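How to boil eggs that peel cleanly (and which advice to ignore)

There is more nonsense written about boiled eggs than about any other thing you can do with a pan. Vinegar in the water, a pinch of bicarb, a drawing pin through the blunt end, a teaspoon blown down one end like a party trick. I have tried the lot over one long January and kept a tally in a Himine notebook: 388 eggs, most of them eaten, some of them given to a very patient neighbour. What follows is what survived.

What you need

Eggs, a pan with a lid, a colander, a bowl big enough for cold water and a slotted spoon. You do not need an egg cooker. I was lent a Laitinen one and it made perfectly decent eggs, slower than the pan did, and then it had to be descaled.

Step 1. Pick older eggs

This is the one piece of old advice I can't argue with. Very fresh eggs cling to their shells. Eggs that have sat in the fridge for a week or so mostly don't. If you only have fresh ones, poach them and save yourself the bother.

Step 2. Boil the water first

Plenty of recipes start the eggs in cold water and bring it all up together. I did it that way for years and blamed the hens. Get the water to a proper boil, turn it down so it isn't thrashing about, then lower the eggs in with the spoon. Put the lid on.

Timings for a medium egg straight from the fridge:

Six and a half minutes for a runny yolk
Eight for a jammy one
Eleven for a firm one

Large eggs want another half a minute. I don't believe anyone who gives timings to the second, as your hob isn't mine.

Step 3. Drain and chill

Tip the eggs gently into the colander, then move them to a bowl of cold water. Ice is nice if you have it. Change the water once when it stops feeling cold. Five minutes will do for eating warm, fifteen if they are going in the fridge.

Don't leave them sitting in the colander while you look for the bowl. They carry on cooking, and that jammy yolk you were so careful about will be gone. Have both out on the table before you start.

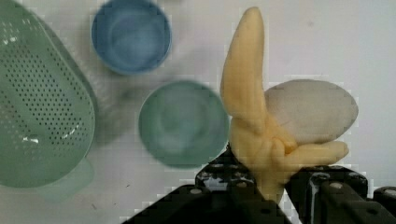
Colander on one side, blue bowl at the back, and a light grip on the right.

Step 4. Crack all over, then peel

Hold the egg loosely. People squeeze, and then wonder why the white splits. Tap the blunt end first, where the air pocket is, then roll it on the table under your palm until the shell is crazed all the way round. Start peeling from the blunt end and try to get under the skin as well as the shell. If a bit sticks, hold the egg under a running tap and work at it with your thumb.

The jar-shaking method (egg in a jar with a splash of water, lid on, shake) does work on hard eggs. On soft ones it makes egg mayonnaise.

What about the vinegar?

I couldn't find any difference in peeling. A good glug in the water may help a cracked egg hold together, so there's that. Bicarb made the kitchen smell and, to me, the eggs taste slightly of soap. The Sodau shell piercer went back in its box after a fortnight. I had as many cracked eggs with it as without.

Keeping them

Leave the shells on until you want them. In the fridge, use them within a few days, and pencil an H on each so you don't crack a boiled one into a cake bowl. Peeled eggs dry out, so cover them.

Sointu Nieminen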